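Support > Flindent grippers > Open tickets

We use cookies to keep you signed in. Accept / Manage

Dashboard Tickets Docs Log out

Reporter: Saulius Liepiņa
Project: Umel, folding set, home sites
Status: open

Episodes dropping on upload. Target for February is 1,000, queue says 700 sent, server only lists 600. No error on the handhelds.

10:40 — restarted uploader. Same.

11:15 — checked the rejects folder. All marked "pose lost". Mostly bedroom episodes, pants and other fleece stuff. Table episodes go thru fine.

11:50 — re-ran calibration on both grippers, opened and closed the fingers full range. Passed. Recorded 9 more on the bed, pink sheet with the white grid, grippers held wide open, clear of the folded pants.

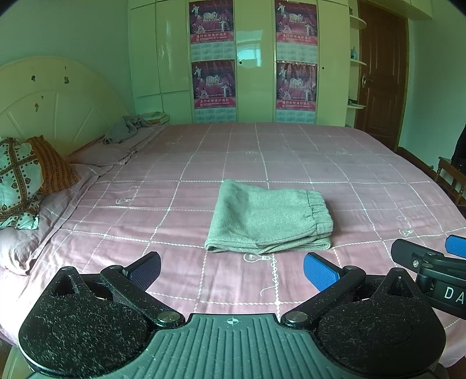

Uploaded those with the old Pridholm build and all 9 went in. So prob the new build, not the hardware. Havent tried it on the Sumampouw site yet.

Need: can you requeue the rejects from your side or do we have to re-record?? Keeping raw files til I hear back.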